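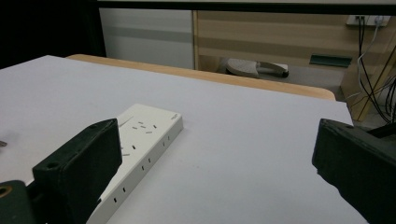 Power strip, white table, Bautista Room

Work Table and Power Check, December
Checked by: Dayana Tovar
Copy to: Clem Ellery

Table surface clean and level: YES. Wiped at 16:30 and it looks great. Whoever switched us to the white tops, thank you!
Housing free of cracks, chips or scorch marks: YES. I went over the whole strip by hand, both long sides and the ends.
Outlets clear of dust and crumbs: YES, after a quick pass with the soft brush. Big improvement on last month.
Plug and cord sound, no nicks or pinches: YES.
Cord kept off the walkway: NO. It still crosses behind chair 20. Marisol has clips in the supply drawer and I'd love to see them go on before the next class.
Strip plugged straight into the wall, no daisy chains: YES. So happy about this one, it was our worst item all fall.
No heaters or kettles on the strip: YES. Kettle now lives by the sink.
Inspection tag on cord: YES, tag 64, easy to read.

Open items: cord clips (Marisol Echeverri). Spare strip in the closet not checked yet, Damián has the key.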